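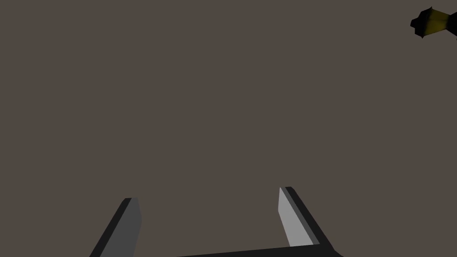
Istdale library shut Mondays till March, boiler to blame

Sun 15 February

Istdale Public Library will stay closed on Mondays until at least the middle of March while the town sorts out a new boiler. The old one quit for good last week. Parts no longer made, according to the heating contractor, Toivonen.

Other days run as normal, more or less. Upstairs reading room is off limits, too cold. Portable heaters downstairs only, and the fire marshal has put a limit of 40 people in the building at one time. Staff at the door will keep count. Bring a sweater.

Library director Ulla Rissanen said Friday the Monday closing was picked over shorter hours all week.

"We looked at closing at three every day, but that knocks out the kids who come after school," she said. "Monday is our slowest day. It still hurts."

Cost is the next question. The town has $2,000 left in this year's repair line for the library, nowhere near enough. Council takes it up at its next meeting, where a transfer from the general fund is expected to be on the table. Two bids in so far, one from Toivonen and one from Zunon, which did the heating at the Pretwood school. A third firm came out to look but hasn't sent a price yet. Neither bid has been made public.

Councilors have known the boiler was on borrowed time. A report two winters ago rated it poor and said to plan for replacement. It was patched instead, then patched again last fall after a leak got into the basement and ruined a shelf of bound newspapers. Those are gone. The rest of the local history collection was moved up to the main floor at the time and is staying there, behind the front desk. Ask if you need something from it.

What it means if you use the library:

Books due on a Monday are now due Tuesday, no fine. The book drop outside stays open all week, including Mondays.

Holds will be kept two extra days. Same goes for loans coming in from Pretwood, the van now comes Tuesday morning instead.

Monday story time moves to Wednesday at 10:30, in the childrens corner. Toddlers and parents count toward the limit of 40 like everybody else, so come early. If it fills up there will be a second reading at 11:15.

The tax help table, normally upstairs, is moving to the church hall on Mill Street. Same times, first come first served. Bring last year's return and a photo ID.

Knitting group is off until further notice. So is the chess club, although members were talking about meeting at the diner. Check with them.

Public computers are working. Printing too. The one by the window has been shut down as its too close to a heater.

E-books and the online catalog aren't affected. The library had 2,548 card holders at the end of last year, and Rissanen said anyone whose card has lapsed can renew by phone without coming in.

A donation jar went out on the front desk Wednesday, set up by the Friends of the Library, who want to raise $1,000 toward fixing the damage in the basement. That money is seperate from the boiler and won't be used for it. Checks can be dropped off at the desk or mailed to the library. The Friends' spring book sale is still on for March, most likely in the church hall if the heat isn't back. They are not taking donated books right now, no dry place to put them. Please don't leave boxes on the steps.

As for when the heat returns, no firm date. Rissanen said either bidder would need two weeks to get the unit delivered and then four or five days to put it in. The building would probably have to close completely for two of those days.

"I'd love to say we'll be warm by the first week of March," she said. "I don't think we will."

The council meeting is at 7 p.m. Thursday in the town hall, second floor. Public comment comes first. Anybody wanting to speak should sign up at the clerk's office by noon that day.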